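Kustham Bench Arm: Progress Report, Second Period
Prepared for Latifa Abou Zeid, Semaan Fund
From: Mulugeta Belay, with Yara Twal and Hiba Karam

Where we stand

The arm runs. I put that first because the last report took four pages to say that it mostly didn't, and Latifa was kind enough to read all four.

Since October the arm has logged 441 hours, against 144 in the whole of the first period. Most of the difference comes from two repairs and one change of habit, all covered below. Spending is on plan, apart from a quantity of small screws that I will defend in person if asked.

Repairs

The elbow joint had been drifting. Yara suspected the servo, I suspected the software, and we spent nine days being wrong in both directions. The fault was a printed bracket with a hairline crack along one layer, which opened under load and closed again whenever anyone came to look at it. She reprinted it with thicker walls and the drift went away. The old servo, twice accused, is back in service.

The second repair was to the wiring. Drurnance supplied a set of extension leads whose connectors fit our servos the way a guest towel fits a grown man. We crimped our own. Hiba now does a tug test on every lead before power goes on, and we have had no dropouts in the last 70 sessions.

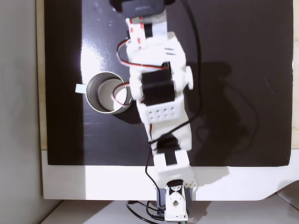

Cable routing is still the weak spot. Printed arms of this size don't leave much room inside for wire, so ours travels outside and goes where it likes. Clips are drawn and waiting for printer time. Until they're on, whoever starts the arm moves it by hand through its full reach first and watches for anything that pulls tight. It takes two minutes and is deeply boring, and it has already saved us one connector.

Routine care

We used to recalibrate when something looked off, meaning after it had been off for a while. Calibration now happens every morning at 8:30, before coffee, a rule that has done wonders for its speed. Joint screws get checked at the end of each week. The log stands at 2,563 entries, a fair number of which say "fine."

Trouble and delays

The spare base servo from Ulleo is five weeks late. Chia-hao Chiang has offered us one from his own stock, on loan, and we will take him up on it if nothing arrives by the end of December. If the base servo fails before then, the arm stops, and so does everything in the next section.

Next period

Fit the cable clips. Print a full second set of brackets, so that a crack costs us an hour. Write the startup procedure down properly, as it currently lives in Hiba's head and she would like to take a vacation.

We ask for no change to the budget. We do ask to move the unspent travel money into spare parts, since the arm isn't going anywhere and neither are we.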